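Sendbridge packing room, bin and bench check
Bay 11, Saturday, early shift
Checked by: Noémi Szilágyi

Bench tops: OK. Wiped down, no splinters at the bin edges.
Bin seated level: OK
Bin walls, dents or sharp corners: OK
Inner sloping panel: COMMENT, see below
Floor clear of leftovers: NO
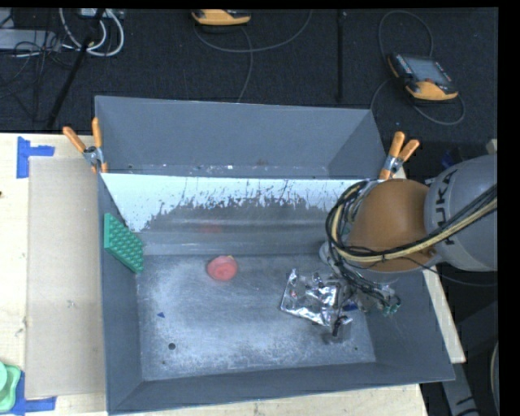

Cleaning of the gray bin is due again in August under job 1611. Reltwood want the panel edges felt by hand with a glove on. The upper band of the sloping panel is scratched and worn along a ragged edge, so add it to the same job. Take out the foil package and the red piece before wiping, and get the small specks up too.

Recheck: next early shift
Labels and tape: not checked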